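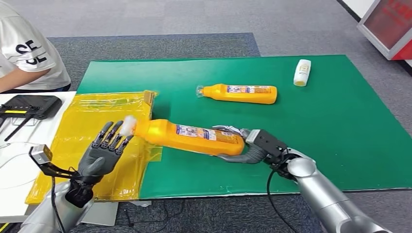 十一月になると、私の部屋の窓は朝から曇ります。指で小さな丸を描いて、そこから外の自転車置き場を見るのが毎朝の習慣になりました。日本に来てから三度目の冬が近づいています。

先月の記事で、日本語の手紙を書く練習を始めたと書きました。今日はその続きです。読んでくださった方から「なぜメールではなくて手紙ですか」という質問をいただきましたので、まずそれに答えたいと思います。

理由は祖母です。私の祖母は電話が嫌いで、メールは使ったことがありません。私が子供のころ、祖母は台所の引き出しに便せんと切手をいつも入れていました。夕食の片づけが終わると、眼鏡をかけて、だれかに返事を書きました。私はその横で、古い切手を水につけて封筒からはがす仕事をもらいました。ですから私にとって手紙は、石けんと切手ののりのにおいがするものです。

日本語の手紙は、私が考えていたより難しいです。文法よりも、最初の一行が難しいです。オランダ語の手紙なら「元気ですか。私は元気です」と書いて、すぐに用事に入ることができます。日本語では季節のあいさつがあります。本には「晩秋の候」とか「落ち葉が風に舞う季節となりました」とか、きれいな例がたくさん並んでいます。私は初めのころ、その例をそのまま写していました。

すると、手紙の会でいっしょのドロッチャさん(Dorottya Lengyelさん、ハンガリーの人です)に笑われました。「ミーケの手紙は、一行目だけ八十歳で、二行目から小学生になる」と言うのです。少し悔しかったですが、読み直すと本当にそうでした。「晩秋の候、いかがお過ごしでしょうか。私はきのうカレーを食べました。」これは私が本当に書いた文です。

それからは、季節のあいさつを自分で作ることにしました。決まりは一つだけで、その週に自分の目で見たことを書きます。たとえばこのような文です。

「駅前の八百屋に、ひもで結んだ柿が出ていました。」
「朝、自転車のサドルが冷たくて、手袋を敷いて座りました。」
「隣の家の犬が、セーターを着るようになりました。」

先生に見せましたら、三番目がいちばんよいと言われました。私は一番目に自信がありましたので、まだ納得していません。

道具のことも少し書きます。便せんは、Ilasoraという小さい文房具店で買っています。商店街のいちばん奥にあって、入り口に傘立てが二つあります。一冊820円で、安くはありませんが、紙が厚いので万年筆のインクが裏に出ません。一冊に20枚入っています。私は書き損じが多いので、一通の手紙に3枚は使います。書き損じた紙は捨てないで、裏に買い物のメモを書きます。スーパーで「拝啓」と書いてあるメモを見ながら玉ねぎを選ぶのは、少しおかしな気持ちです。

縦書きか横書きかという問題もあります。私は横書きのほうが楽です。縦に書くと、行がだんだん左へ曲がって、最後の行は斜めの雨のようになります。下敷きに太い線を引いて、便せんの下に入れて使っていますが、夜はランプが暗いので線がよく見えません。目上の方への手紙は縦書きで、友だちには横書きで、と今のところは分けています。もっと詳しい方がいらっしゃいましたら、コメントで教えていただけますと助かります。

「拝啓」と「敬具」についても失敗をしました。「前略」で始めた手紙を「敬具」で終わらせてしまったのです。「前略」のときは「草々」だそうです。しかもその手紙は、前の下宿の大家さんに出したものでした。お返事が来て、間違いのことは何も書いてありませんでしたが、大家さんの手紙は「前略」で始まって「草々」で終わっていました。字がとても大きく、はっきりと書いてありました。ありがたいと思いました。

書くのにかかる時間は、以前より短くなっていません。辞書を引く回数は減りましたが、そのかわりに、迷う時間が増えました。「寒くなりました」と「寒くなってきました」のどちらがよいか、夜の九時から考えて、お茶が冷めます。この二つは、母語の人には簡単な違いなのでしょうか。私には、前のほうはドアが閉まっていて、後のほうはドアが半分開いているように感じられます。正しい説明かどうかは分かりません。

今月は三通書く予定です。一通目は大家さんへのお礼、二通目は引っ越したドロッチャさんの妹さんへ、三通目は祖母へです。祖母は日本語が読めませんので、本文はオランダ語で書きますが、最後に一行だけ日本語を入れるつもりです。前に一度そうしましたら、祖母はその行を封筒の裏に写して、近所のパン屋さんに見せたそうです。上下が逆だったと母から聞きました。

次の記事では、封筒の宛名の書き方について書きます。「様」と「御中」の違いをやっと覚えましたが、住所の数字を漢字にするかどうかで、また迷っています。

ミーケ(Mieke Leemans)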